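Tracing a dropped-belt fault in the Bruda arm
Liis Rätsep, 2022-01-17

Our arm began dropping belts in the second week of the Azevedo shop trial. Out of 60 picks it lost eight, and one of those dragged a neighbouring belt off the bar. The steps below are the ones we used to find the fault. They apply to any two-gripper set-up trained on recordings of people's hands.

Before you start
Press the stop button, wait for the drive light to go out, and clear anything the grippers are still holding. Support a hanging belt with your hand before opening the jaws.

1. Sort the failures
Go through the log and put each drop under "coiled" or "hanging". Note whether the belt was bare or in plastic. Then pull up the hand recordings for the same type of pick. With a coiled belt, look at where each hand holds the loop and where the wrapper lies.

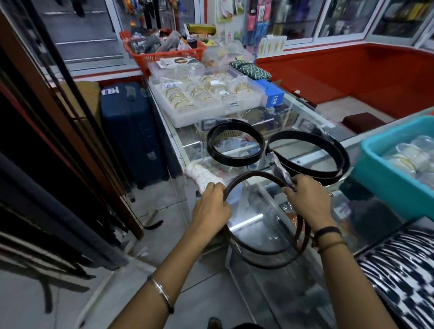
Should the plastic come off before the arm picks up a belt?
Leave it on if the stock is sold that way. The arm has to cope with sleeved belts, and a test on bare leather will hide the fault.

2. Check the force reading
Close the grippers on a sleeved belt and pull gently by hand. If the plastic slides while the force reading stays steady, the controller is counting the sleeve as a good grip. Ours did this every time. Teresa Sampaio raised the slip threshold and lowered the closing speed to 8 mm per second.

3. Check the approach on the rack
Hanging belts are close together, so a wide opening catches the next one along. Compare the gripper opening with the fingertip pinch in the recordings. We had left ours at the counter setting. Set a separate value for the rack, and limit the sideways travel to 10 mm until the belt is clear.

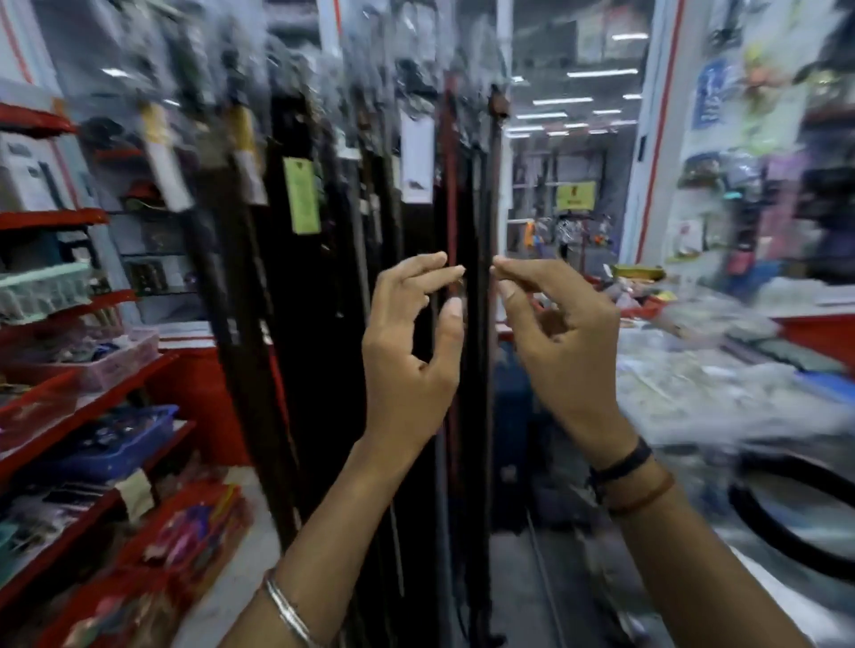 Restarting
Run at quarter speed for the first ten picks, with one person at the stop button. If a second belt moves with the first, stop and go back to step 3. Save the new settings under a new name and keep the old log. Fadime Toprak has the blank fault sheets.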